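Keeping Household Legal Papers in Order: Tips From a Longtime Paralegal

By Zulema Cáceres
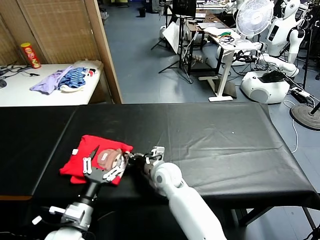

I spent most of my working life in the back office of a small law practice, Sosa & Wiritz, where my job was to take whatever a client carried in (grocery bags, shoe boxes, once a roasting pan with the lid taped on) and turn it into something an attorney could read. You pick up habits doing that, and plenty of them work just as well at a kitchen table, so I've written down the ones I still use at home.

Start with a big clear surface and an hour when you won't need it for supper. Pull everything out before you decide where any of it goes. I know how tempting it is to start filing with the first envelope you open, but you'll end up with three folders that all mean "house" and you'll never remember which one has the deed.

Sort by what the paper is for. Mine go like this:

Contracts still running (lease, roof warranty, phone plan)
Contracts that are finished
Disputes, even small ones
Wills, powers of attorney and health care forms
Everything the county or the court has ever mailed me

Disputes get their own folder from the very first letter. When my neighbor and I disagreed over a fence, the whole thing came to $700, and I'll admit I felt a little silly labeling a folder for it. But by the time we sat down to settle it there were 63 pages in there, counting the printed emails, and we were done before lunch because I could put my hand on the survey right away.

Write the date you received a letter on the envelope, and staple the envelope to the back. People throw envelopes away! The postmark can matter a great deal if there's a deadline to answer. If the letter does give a deadline, copy it onto the kitchen calendar that same minute, and then write it again a week earlier in a different color.

Never write on an original. Use a sticky note, or make a copy and scribble on that as much as you please. The same goes for highlighter, which can come out as a dark gray bar on a cheap photocopier. And please take the staples out of a will only if your lawyer tells you to, as stray staple holes can raise questions later about whether a page was swapped.

After any phone call about a bill or a contract, I jot down who I talked to, the time, and what they promised. A plain spiral notebook is fine. I've used a Skurkum ledger for years, mostly out of loyalty, and it lives in the drawer with the takeout menus where everybody in the house can find it.

For the papers you can't easily replace, keep 2 sets: originals in a fire-resistant box, and copies with someone you trust who lives at another address. My sister has mine. She is 73 and far more organized than I am. Tell that person where the key is, too.

Clean-out day at our place is in December, when I'm home anyway and the radio has good music on. Expired warranties go, along with manuals for things we gave away. I hang on to tax returns and anything about the house itself, and if I'm unsure about a paper it goes in a folder marked "Ask" until I next talk to our attorney. My Hondirance shredder gets cranky after nearly ten sheets, so I feed it a few at a time and let it rest while I refill my coffee.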